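Residency Diary, Jeltodbridge Local History Library
Entry for September, the second month of the residency

The reading room opened at nine this morning and I was admitted with the first readers. The purpose of this diary, as set out in the terms of the residency, is to record the progress of research into the former cottage hospital at Jeltodbridge and to note any matters that the library may wish to take up after my departure. I shall therefore begin with the state of the catalog.

The hospital papers came to the library in 2 deposits. The first consists of admission registers, matrons' daybooks and printed annual reports. The second, which arrived when the building was sold, is made up almost entirely of correspondence with suppliers, together with invoices, delivery slips and a quantity of wallpaper samples. The first deposit has been listed to item level. The second has been listed only by box, and the box list does not always agree with the labels. Box 14 is entered as "Kitchen and Laundry" and contains nothing on either subject. It does contain the complete file on the rebuilding of the east ward, which I had assumed to be lost.

I spent the morning on that file. The rebuilding was proposed after the roof over the women's beds was condemned by the town surveyor. The hospital's governors wrote first to the firm of Bollen, who had built the original ward, and received a reply stating that the company no longer undertook work of that size. A second builder was found by advertisement. His estimate came to $1,705, against which the governors had set aside $2,000, and the difference was ordered to be spent on beds, linen and "such wheeled furniture as the nurses may require." The phrase is underlined in pencil, in a later hand.

The correspondence that follows is slow. There are nine weeks between the order for slate and the first mention of its delivery, and the letters from the quarry are brief to the point of rudeness. The matron's replies are longer and better written. She asks more than once that the new windows be made to open from the top, and on the third occasion she encloses a drawing. The drawing survives. It shows a sash with a cord and a small brass hook, and it has been folded into eighths to fit the envelope. I have asked that it be flattened by the conservation studio before it is handled again.

At noon I took my lunch on the steps and walked as far as the hospital site. The east ward is now the rear wing of a row of apartments. The window openings have been widened, and I could find no trace of the matron's sashes. The boundary wall is intact on the river side, with the iron rings still set in it where the delivery horses were tied. A date stone over the former dispensary door is badly worn and will be illegible within a few winters. I recommend that a record be made of it.

The afternoon was given to the wheeled furniture. The supplier was a firm trading as Kováčik, whose printed price list is bound into the back of the file. It offers dressing wagons, a linen barrow and an instrument stand on rubber tires, all in enameled iron. The governors chose the dressing wagon with one shelf, although the matron had asked for the model with drawers. Her objection is recorded in full in the minutes. She held that a nurse who must return to the cupboard for each roll of gauze is a nurse absent from the bedside, and that the saving would be paid for many times over in shoe leather. The governors thanked her for her remarks and did not alter the order. 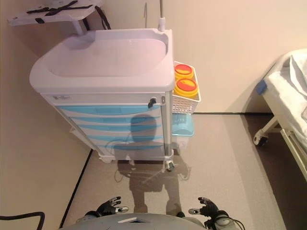
A present-day medical cart, with light blue drawer fronts, a raised lip around the top tray and a pole at the back corner.

The matron returned to the subject two years later, when the wagon's shelf had rusted through along one side. On this occasion the governors gave way, and a cabinet with drawers was bought secondhand from a nursing home. It appears in the inventory taken at the closing of the hospital, valued at very little, and the entry beside it reads "locks, key wanting." What became of it I have not been able to establish. The sale catalog lists several lots of ward furniture under a single number, and the purchasers' names were not entered.

I then compared the daybooks for the months before and after the cabinet arrived, in the hope that the change would have left some mark. The result is inconclusive. The entries are shorter afterward, but a new night sister had also taken over the book, and she wrote very little on any subject. Weather, visitors and the condition of the stove make up the greater part of her record. There is one remark of interest – that the cabinet "goes quietly over the boards" – and I have transcribed it for the exhibition text.

A word on that exhibition. The library has agreed to give the two flat cases in the entrance hall to the hospital papers through the winter. The working title is "Praltereo," a name taken from the hospital's own magazine, which ran for a small number of issues and was produced on a hand duplicator in the dispensary. The meaning of the word is not explained in any issue I have read. One editorial describes it as "known to all who have worked here," and a reader's letter in the following issue complains that it is known to no such thing. I propose to show both pages, open side by side.

The remaining questions for this month are as follows. The box list for the second deposit should be corrected at least as far as Box 14. The plan of the east ward is cited in the builder's letters and has not been found; it may have been filed with the town surveyor's papers, which are held in the basement store and can be produced with a day's notice. The wallpaper samples should be separated with tissue, as the green papers have begun to mark those next to them, and gloves should be worn until the pigment has been examined.

The bell for closing was rung at half past four. I returned the file in good order, apart from the rusted pins, which I removed with the permission of the desk and placed in a labeled envelope. The surveyor's papers have been requested for tomorrow morning.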